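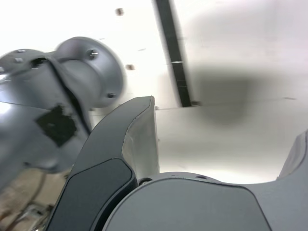 5 min read

Caring for Soccer Cleats and Shin Guards at Home

A pair of cleats gets more abuse than any other shoe in the house and usually the least care. Most of the damage happens in the bag and the garage, between one game and the next. These are the habits we use with two players in the family, one on grass and one on turf.

Right after the game

Take the cleats off before getting in the car. Bang the soles together outside, then use a stiff brush on the plate and between the studs. Mud comes off most easily in the first hour. If it has already set hard, leave it overnight and knock it off in flakes with a wooden popsicle stick. A screwdriver will gouge the plate, and on older shoes it can lift the edge of the sole.

Pull the insoles out every time. Loosen the laces all the way down so the tongue can stand up, and stuff each shoe with newspaper. Change the paper after 2 hours if the shoes were soaked. Plain packing paper works too. Glossy flyers don't absorb anything.

Keep cleats away from radiators, heaters and the clothes dryer. Heat softens the glue that holds the sole plate. Pascual Espinoza, who coached my son's under-12 team, lost a good leather pair by leaving them on a floor heater from dinner to bedtime. The plate came away at the toe the next Thursday.

Washing

Synthetic uppers: warm water, a drop of dish soap, an old toothbrush. Wipe with a clean damp cloth until there are no more suds. Don't put them in the washing machine.

Leather uppers: damp cloth only, then let them dry completely before putting on any conditioner. Use a pea-sized amount per shoe and rub it in with your fingers. Too much makes the leather stretch, and then the foot slides inside the shoe.

Knit collars: dab, don't scrub. The threads pull easily.

Laces: take them out and put them in a sock, knot the sock, and run it with the regular wash. White laces that stay gray after that are cheap to replace.

Smell

Baking soda works if it stays in long enough. Put a tablespoon in each shoe at night and tip it out in the morning over the trash can. Don't do this while the shoe is still wet or it cakes in the toe and you will be picking it out for days. For leather, put the baking soda in a thin sock first so it never touches the lining.

If the smell comes back after one practice, wash or replace the insoles. Most of it lives there.

Shin guards

Wash the sleeves with the socks, turned inside out. Hard shells can go in the sink with dish soap. Rinse, shake, and stand them on end on a towel. Guards with a foam back that doesn't come off need a full day to dry, longer in a damp April.

Hook-and-loop straps stop holding when they fill up with grass and sock fuzz. Clean the hook side with a fine comb or the corner of a strip of duct tape. Close the straps before they go in the laundry, or they will grab every jersey in the load.

Loose or worn studs

Screw-in studs should be checked by hand before each game and tightened with the proper stud wrench. Pliers chew up the flats. Put a tiny smear of petroleum jelly on the threads when you fit a new set, and they will come out again at the end of the season. Change the whole set together. One tall stud among short ones puts pressure on a single spot under the foot.

Molded studs can't be replaced. Once the heel ones are worn down to half their height, keep the shoes for the backyard.

A sole that is starting to peel

Catch it early. Clean both faces with rubbing alcohol, let them dry, and use a flexible shoe adhesive. Super glue dries brittle and cracks the first time the shoe bends. Clamp the toe with strong rubber bands or a strip of bicycle inner tube and leave it for 24 hours, even if the tube says less. A repair at the toe usually lasts. One at the ball of the foot often doesn't.

The bag

Empty it the same evening. Keep a plastic grocery bag in the side pocket for muddy shoes and a second one for wet socks. Once a month turn the bag inside out over the lawn, shake out the turf pellets, and wipe the bottom with equal parts white vinegar and water. Leave it unzipped in between.

Off-season storage

Clean and dry everything first. Put fresh paper in the toes, tie the laces loosely, and store the cleats in a cardboard box on a closet shelf. A sealed plastic tub holds in whatever damp is left. For children, write the size on the outside of the box with a marker, and check it against their feet before signups open.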